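# Bodeo Presents New Training Method for Robots That Fold Towels and Other Soft Things
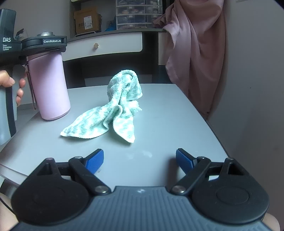 Bodeo, a research company working on household automation, announced in October the results of a study on how robots can learn to handle soft objects. The method has the name Eneo. It was developed together with the textile care company Brunet, which gave the practical knowledge about how laundry is sorted and folded in daily work.

Folding a towel is easy for a person and still difficult for a machine. A cup or a box keeps its shape when it is touched. A towel can lie on the table in a very large number of ways, and each time the robot takes hold of it, the shape changes again. Many research groups start their tests with a cloth that is already flat. The Bodeo team decided to start from the heap, as this is how a towel comes out of a dryer or a basket.

## Learning from human hands

In the study, people did the task themselves with hand-held grippers. One person held a gripper in each hand and worked at a normal table, in a normal room, with household objects standing near the cloth. The recordings from the grippers were then used to train a control model for a two-armed robot. No robot was necessary during the recording phase.

The team recorded 487 demonstrations in this way. The people who made them received a short introduction and were then free to fold in their own manner. There was only one fixed rule: the first action must be to find a corner or a piece of the hem, and not to pull at the middle of the cloth.

This rule comes from the main idea of Eneo. The method divides the task into 2 stages. In the first stage the model looks for an edge which it can follow, and it opens the heap little by little until the cloth has a known shape. In the second stage it makes the folds. The stages are trained separately, and a small additional model decides when to change from one to the other. If a fold fails and the cloth becomes a heap again, the system can go back to the first stage without help from a person.

"We had at the beginning one single model for everything, and it was very good at folding and very bad at starting," said the Eneo project team in a joint statement. "It often took the highest point of the heap, because this point is easy to reach. But from there you learn almost nothing about where the corners are. When we separated the stages, this problem became much smaller."

## Results

After training, the robot was tested in 120 trials. Before every trial the towel was lifted, dropped and pushed together by hand, so that no starting position was prepared in advance. A trial was counted as successful when the towel was folded in half two times and the edges were lying close to each other. The judgment was made by a person who did not know which version of the model was running.

Eneo completed the task more often than the single model that was used for comparison, and it needed fewer attempts to find the first corner. The difference was largest with thick terry cloth. With thin kitchen towels both versions worked similarly well, and the team does not claim an improvement there.

The study used 16 different towels, in several sizes and colors. Some of them were kept out of the training and appeared only in the tests. The robot was slower with these new towels, mostly in the first stage, but the second stage was almost not affected.

## Objects on the table

A second question in the study was what happens when other things stand on the work surface. In a real home the table is seldom free. For this reason bottles, boxes and similar items were left near the cloth in many of the demonstrations. The model trained with these recordings moved around the objects with more care than a model trained only on a clear table. It also made larger detours than necessary in some cases, and this costs time.

## Limits of the method

Bodeo wants to be open about what is not solved yet. The robot works slower than a person, with a folding time of roughly three minutes for one towel. Two towels which are twisted together are still a problem, and the system cannot reliably see that there are two. Towels with mixed patterns are also harder than those in one color, as the hem is not so easy to separate from the rest of the cloth. Clothes with sleeves were not part of the work.

Brunet will now try the method in one of its sorting rooms, where a person will stay next to the robot during all work hours. The purpose of this trial is to learn which errors appear in long use, and no decision about a product has been made.

## Availability

The technical report is available from Bodeo on request. A part of the recorded demonstrations will be shared with university groups through the Hustel data library, together with the instructions that were given to the people who recorded them. Groups that would like to compare their own method with Eneo can also receive the test procedure and the list of towels.

**Press contact:** Bodeo, Press Office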